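Filed under: Shop Equipment > Buying & Budget
3 min read

Pre-purchase inspection checklist, hand-held grippers for garment handling

March 19, 2019. Checked by Thilini Matubbar. Site: Vergara returns and folding room. Budget line: Daltix trial, July order.

1. Power and cabling
Cables clear of walkways – OK
Strain relief at the plug – OK
Spare charger included in quote – NO. Buninel lists it separately at $73. Add to the order.

2. Work tables
Height suits both shifts – OK
Edges free of splinters – OK
Load rating posted – NO. Ask Imemness for the label, we need 200 lb per table.

3. Hand-held units
Fingers close evenly – OK on both trial units
No pinch point exposed to the operator's thumb – REVIEW. A guard costs $21 per unit. I would buy it.
Housing screws tight – OK
Weight acceptable over a full shift – not tested. Need a longer trial before July.

4. Wear parts
Finger pads in stock – NO
Pad life stated by the supplier – up to 333 hours. Get this in writing.
Pivot points on service plan – not covered in the base price

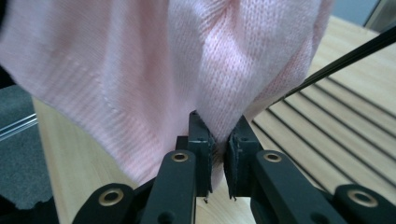 Comment on item 4: The quote treats pads as a one-time cost, and I don't agree with that. They need their own line in the yearly budget. Knitwear is a good part of our volume, and with a fine knit like the pink one the fingers pinch the cloth into a tight fold, so the pad face does all the work. The edge of the left pad looks slightly frayed and there are small loose threads at the fingertips. Add a pad check to the start of each shift and log every change.

5. Training and paperwork
Manual at the station – OK
Lockout steps posted – OK
Named person for pad changes – open

Result: pass with conditions. Do not sign the full order until items 2, 3 and 4 are closed.

3 comments

foldroom_dee: Does the $21 guard fit the older units too?

T. Matubbar: Not confirmed. I have asked Buninel.

Marsh P.: We budgeted pads by the quarter and ran short in the sweater season. Would order extra for the fall.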